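Desk and Table Mats: Frequently Asked Questions
Alside Mats, Vullelbridge
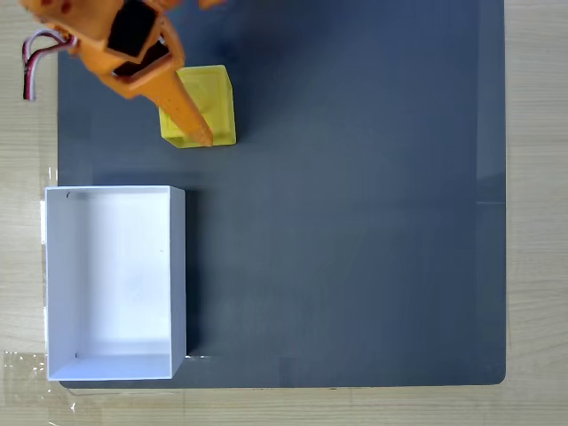

What sizes do you sell?
Small, medium and large, plus cut-to-size. Measure the tabletop and take off an inch on each side if you want a border of wood to show.

Can I trim a mat myself?
Yes. Use a sharp utility knife and a metal ruler, and make several light passes. Trimmed mats can't be returned.

My mat won't lie flat. What should I do?
Unroll it face down and leave it overnight with books on the corners. Mats shipped in February may take two nights.

How do I clean it?
Wipe with a damp cloth and a drop of dish soap. Don't use bleach or put it in the dryer.

Will it mark my table?
Not on sealed wood. On fresh varnish or oil, wait until the finish has fully cured.

Can I put hot pans on it?
No. The limit is 157 degrees Fahrenheit. Use a trivet.

How much is shipping?
Free on orders over $200. Orders go out with Paken, usually within two working days.

Do you sell to schools and offices?
Yes. Ask for the trade price list when you contact us.

Updated May 22, 2020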